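Right, long overdue update on the PC-building arm in the shared workshop at Lillmont. Lots has changed since June and I'm properly excited about it, so this will be a long one. 1/

Quick recap if you're new: the goal is to have an arm put a desktop together from parts on a tray. Processor, memory, hard drive, one expansion card. I do the cables. I am never teaching it cables (ask me again next year). 2/

We settled on an old tower as the practice machine. It lies on its side on the slatted table so everything goes in from above, and it's full of lovely big blue tabs and latches. Eight memory slots, so plenty to aim at!
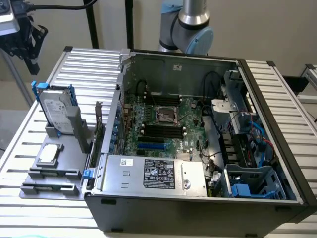 Biggest job this month was the parts tray. Version one was just shallow pockets and everything slid about the moment you nudged the table. Version two has a proper seat for each part, and the memory sits on edge so there's something to grab. 3/

The print took 11 hours on the Dallance and I sat there watching far too much of it. Grey because grey was what we had. 4/

Memory slots on the tray were the fiddly bit. Too tight and the stick comes up with half the tray attached, too loose and it leans over. I printed 3 test pieces before I got a fit I liked, and I still want to take a whisker more off the inside edge. 5/

Then there's lining the arm up with the tray. I'd been doing it by eye, which was daft. Now I jog it to a few known spots, save them, and let the software work out where the tray is. Takes a few minutes and it's so much less stressful.
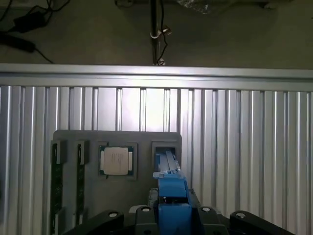 Software is Erkent, same as before. The new release lets you set a separate speed for the last bit of any move, and I have fallen in love with it. Full pelt across the table, then a crawl for the final 40 mm. Watching it slow down like that is SO satisfying. 6/

Processor is the part that scares me. Those sockets do not forgive you. I'm practising on a dead chip and a dead board until I've had 70 good placements in a row - best run is well short of that, but it's creeping up every week. 7/

Wrist view from this session, for everyone who asked what the arm gets to look at:

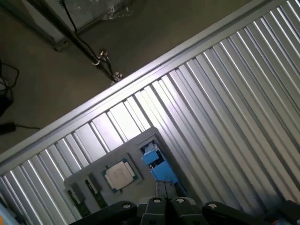 Processor and two green sticks on the tray, plus a lot of shiny table.

The shine is a pain, by the way. The ribs on the table bounce the light straight back up and the edge finding gets confused. Going to try a matt cloth under the tray first, then move the lamp if that's no good. 8/

Still to do: softer fingertips (I've got some Rätsep pads on order), tidy up the cables on the floor, and write down the saved positions somewhere other than the back of an envelope. 9/

If you've had a go at picking up memory sticks with a gripper, please tell me how you held them! Ends or flat faces? I keep changing my mind. 10/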